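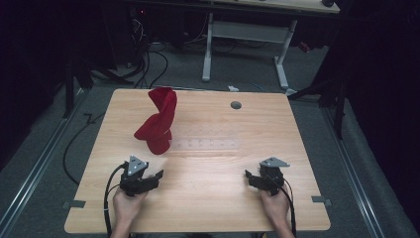
Home | Jobs | Notices | Contact

Handling Demonstrator, Fabric and Soft Goods (5 openings)

Posted Feb 6, 2020

Print this page | E-mail this page

Burkow launders and folds textiles for hotels and clinics. The Flundley plant is adding automated folding cells to its finishing floor, supplied by Alaleck. The cells learn handling tasks from recordings of people doing the same tasks with hand-held grippers. We are hiring five people to produce those recordings and to check the results against plant standards.

Current finishing staff may apply and will be considered first.

What the work is

Demonstrators sit or stand at a table and handle cloth with a gripper in each hand. Tasks include picking up a single layer, untwisting, flattening, folding in halves and thirds, and stacking. Each task is repeated many times with the cloth placed differently at the start. A session is 100 repetitions, with a break at the midpoint. Failed attempts are marked and kept.

The rest of the shift is spent reviewing recordings, labeling errors, and preparing cloth for the next session. After the first cell is installed, demonstrators will also spend part of each week on the finishing floor, clearing jams and noting the items the cell cannot handle.

What changes on the floor

Finishing now runs with hand folding at every station. Under the present plan the cells take flat items first: napkins, pillowcases, small towels. Fitted sheets, gowns, and anything with ties stay with hand folders. Stations next to a cell will be reassigned to feeding, inspection, and repair sorting. Piece rates do not apply at those stations — pay there is hourly, at the finisher grade or above.

No finishing position will be cut during the trial, which ends in September. Staffing after that date has not been decided. Burkow will post the plan on the floor before it takes effect.

Requirements

- Steady use of both hands for repeated light gripping
- Able to follow a written task sheet without changing the order of steps
- Able to tell common weaves and fabric weights apart by sight and touch
- Basic computer use (opening files, filling in a form)

Experience in laundry, sewing, or packing is useful. Programming is not part of the job. Training takes about 5 days and is paid.

Conditions

Full time, day shift. The recording room is in the Barbosa building, Room 408, across the yard from the main plant. Recordings show hands and forearms and may include voices. Applicants selected will be given a consent form covering storage and use of the recordings. Sessions are not used to set speed targets for floor staff.

Gripper work is limited to four hours per shift. Report wrist or thumb pain to the shift lead on the same day; other duties will be assigned at the same pay.

How to apply

Pick up a form at the Flundley front office or ask your shift lead for one. Return it with a short work history. Selected applicants will be called in for a one-hour paid tryout at the table.

0 comments | 12 shares

Previous notice | Next notice | Back to all jobs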